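Notre projet de second semestre portait sur une question toute simple — que deviennent les petits déchets du quotidien dans un appartement, et pourquoi finissent-ils si souvent dans le mauvais sac ? Nous avons suivi des foyers de la résidence Trandell, que nous remercions encore pour leur accueil si gentil.
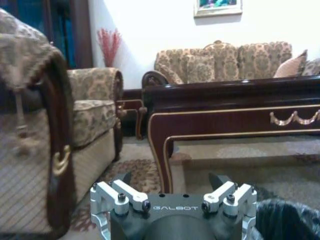

*Dernière modification de la page : 13 avril*

Dès octobre, nous avions distribué 23 carnets de tri. Chacun y notait ce qu'il jetait et dans quelle pièce, et 17 nous sont revenus remplis, parfois avec de jolis commentaires dans les marges !

La cuisine est bien équipée presque partout. Au salon, en revanche, tout part souvent dans une seule poubelle, mouchoirs et papiers mêlés.
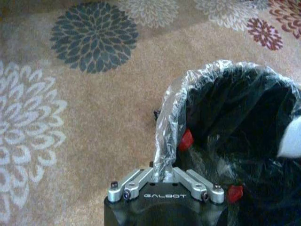

## Ce que disent les carnets

Sur 200 gestes relevés, 85 concernaient du papier encore recyclable (enveloppes, prospectus, tickets...). Nous ne nous attendions pas à autant, et nous avons recompté deux fois.

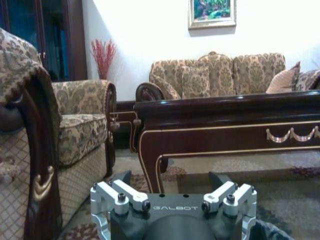 *Temps de lecture : 2 minutes*

Nous avons ensuite proposé un second bac, près du fauteuil ou de la table basse selon les habitudes de chacun. Certains l'ont adopté tout de suite, d'autres le trouvaient encombrant — et on les comprend un peu.
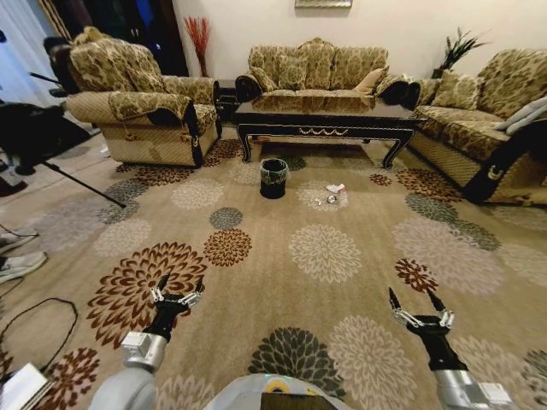
Thibodeaux nous a répondu que le bac comptait moins que la distance à parcourir, et qu'il faudrait refaire les relevés en hiver, quand le courrier s'accumule. Nous gardons l'idée pour la suite du projet.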